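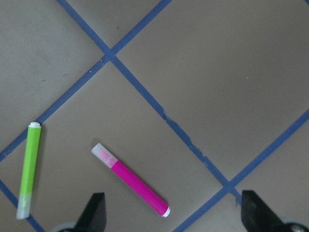

Fig. 1. The two markers on the taped table, from the wrist camera.

Writing our own rule sheet for a shared robot arm
1 May 2021
By Cristian Llanos

So my project for this term was supposed to be about sorting pens. I wanted to get the arm in the Allholm lab to pick up markers and put them away by color, and I figured I'd write a nice report about grasping. What you're reading is mostly about rules instead, and I'm a lot happier with it than I expected to be!

When I started in September there was one page of rules taped up by the door. It said to wear safety glasses and to keep food out. That was the whole thing. Five project groups share the arm (we call our setup Makuder, after the folder somebody saved it in years ago), and each group had its own habits. One group always ran at full speed. Mine didn't write down where anything was placed before a run, so when a pick missed, all we had was an argument.

My advisor, Custódio Ramalho, told me to go read how grown-up workplaces do it before I wrote a single line of my own. I started with ISO 10218, the standard for industrial robots, and ISO/TS 15066, the one that goes with it for robots working near people. They are not light reading. They're also written for people who build and install robot cells, and I'm a student with a box of highlighters, so I can't claim we comply with anything. I want to be clear about that, in case somebody copies my sheet and thinks they're covered. What I took from them was the habit of doing a risk assessment first, and then writing rules that match the risks you found.

My list of risks was pretty short. Fingers getting pinched, the arm hitting the table, the arm hitting a person leaning in to fix something, and (a boring one, but it cost us the most time) bad data from a messy work area. Then I wrote the rules, tried them with two other groups, and threw out the ones people kept ignoring.

The version we ended up with goes like this:

One person holds the stop button and does nothing else. No phone, no notes.

Hands stay outside the work area until the arm is stopped and the person with the button says "clear" out loud.

First run of any new program goes at the slowest speed we have.

Check the tape before you start. The blue painter's tape marks the table into diamonds, and we use the diamonds to say where things are placed. If a strip is torn up or lifting, replace it or write it in the log. You can see a ragged stretch in Fig. 1 on the long diagonal strip, with little notches along the edges. A gripper finger could catch on a lifted edge, and if you're using the tape lines to line up the camera, a chewed edge is a worse line than a clean one.

Look for crumbs and specks too. There's a tiny white one in Fig. 1, in the big panel on the right, and I had looked at that picture maybe ten times before I noticed it.

Caps stay on. Sounds silly, but put it in writing.

Save a wrist camera picture at the start of every run, with the log entry.

That last one got the most complaining and did the most good. Over the term we logged 165 runs using the sheet, and 34 of them had a note about tape, dirt or something placed in the wrong diamond. I can't tell you how many problems there were before, seeing as we never wrote them down (I know, I know). So I have no real comparison, and that's the biggest hole in this report. Filling out the log also takes time, some 17 minutes a session for our group, and I'd like to get that down.

I argued with Custódio over how strict the tape rule should be. He wanted any damage to stop the work until it was fixed. I thought that people would just quit reporting it if every small rip meant redoing the lattice. We settled on this: lifted tape inside the reach of the gripper gets replaced first, and everything else goes in the log. I still think it's a fair deal, but he may be right in a busier lab.

If I had another term I'd do a proper before and after with a group that hasn't seen the sheet, and I'd get the stop button rule checked by somebody with real safety training. And I'd maybe finish the pen sorting.

Last updated: added the tape rule wording and fixed the run count.

Comments

bettencourt_j: We have the same fight over tape. Ours is on a dark table and we ended up re-laying it every month no matter what. Less to argue about.

Oona: Does the person on the stop button swap during a session? I zone out after a while.

Cristian Llanos: @Oona yes, we swap when we change programs. I should add that to the sheet, thanks!

pk4000: "Caps stay on" needs to be rule one. I have a shirt that proves it.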